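Can a robot clear up after tea yet?

My sister Araceli Palacios wants one by June. I'd keep the washing-up gloves. Buns and bowls first, anything in a crinkly wrapper last.

Two buns and a pink bowl by the robot's hands, and a blue wrapper in the grip:
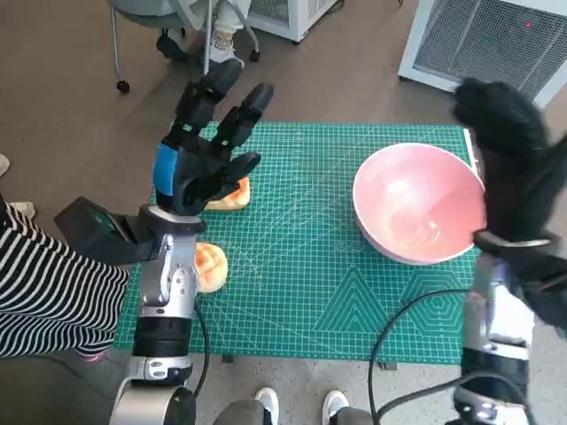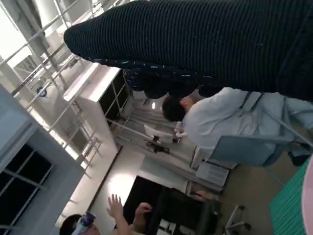
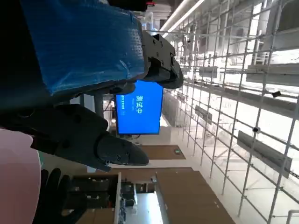 What to do meanwhile

Stack bowls by size and keep buns in a lidded tin. Fold wrappers flat before they go in the bin. My own record for a full sink is 7 minutes, with 2 breakages.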